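How to budget for your first robot arm

I nearly blew my whole 3,000 quid on the arm alone — don't do that! Before asking Hirkard or anyone else for a quote, I now build the room in simulation and try the job there.
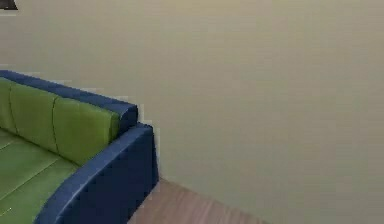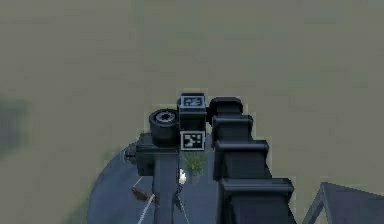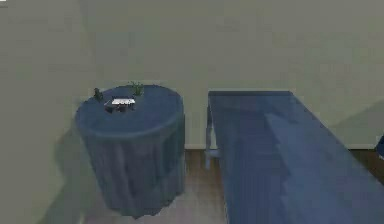
Step 1. Write down every reach the arm has to make, then buy for the longest one. I had 11 on my list and the arm I fancied couldn't manage the last two.

Step 2. Price the boring bits. My mounting plate was 74 pounds and the cables another 37, and neither was in the Jirkell quote (grr).

Step 3. Keep some money back for spare fingers. I order mine from Edgate, and if you get it in by Friday lunchtime they'll post it the same day.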